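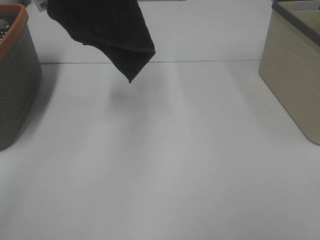
Black is the shade that comes back most often, according to Nneka Adeyemi, who has run the color lab at the Rollmont dyehouse since it reopened. Returns on white goods are usually a matter of staining. With black cotton the complaint is almost always rub-off, or a shift toward brown or green after a few months of washing.

"People say the dye faded," she says. "Often it was never fixed. It sat on the surface of the fiber and left a little at a time."

Rollmont uses reactive dyes on cotton and holds the bath at 60°C for deep shades. Salt drives the dye toward the fiber, and soda ash, added later in measured doses, starts the reaction that bonds it there. Adeyemi considers the timing of the soda ash more important than the amount. If it goes in too early, the dye reacts unevenly and the load comes out with streaks along the folds.

A full lot weighs 400 kilograms. Before any lot is released, a sample goes through two rub tests, one dry and one wet. The wet test is the harder one for black, and she will not sign off below a grade 3.

"Dry rubbing tells you very little on a heavy fabric," she says. "Everything passes dry."

Most of the cost is in the rinsing. Loose dye has to be washed off near the boil, and skipping one hot rinse saves the plant 200 liters of water on the smaller machine. A previous supplier, Skitton, shortened this stage to meet a delivery schedule. Adeyemi tested 100 pieces from that order and rejected the lot.

She keeps a numbered card for every recipe. The current black is card 2,291, a mix of navy, orange and a small amount of red. A single black dye would be simpler to handle, but she found it drifted under store lighting.

Asked what buyers can do at home, she keeps the list short: wash dark items separately the first few times, turn them inside out, use a detergent without bleach or optical brighteners, and take them out of the machine when the cycle ends. She does not recommend vinegar.

"It does nothing for a reactive dye," she says. "The bond is already made, or it isn't."

The lab begins trials of a lower-salt process in April. She expects the navy component to need the most adjustment.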